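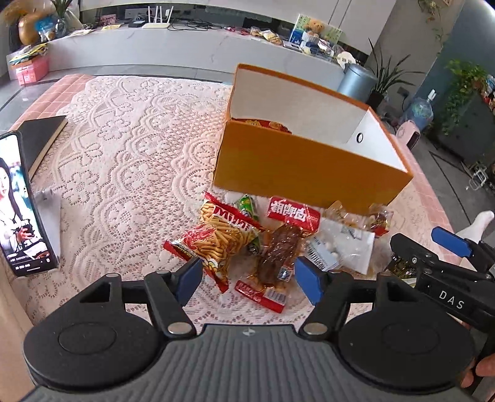 Maintained by the Temutis list group. Last edited 29 November 2018

Snack prices, small shops

This file holds over 3000 shelf prices for packaged snacks, copied from Savex and Soltach store flyers. I would not trust it far. Flyer prices are what a shop says it charges, and the till may disagree.

Columns: shop, item, pack weight, price. Weight is missing in 9 of every 100 rows — don't fill it in from memory.
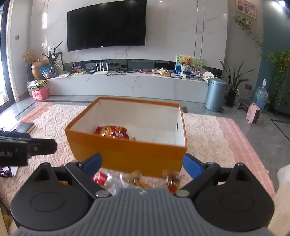 Wrapped snacks and an open orange box.

Known problems

The Shiferaw rows list sale prices as regular ones. We flagged 11 and likely missed more. "Family size" means whatever the flyer wants it to mean. Anyone using this to prove that snacks got more expensive should check the pack weights first.

Fixes go in the notes column.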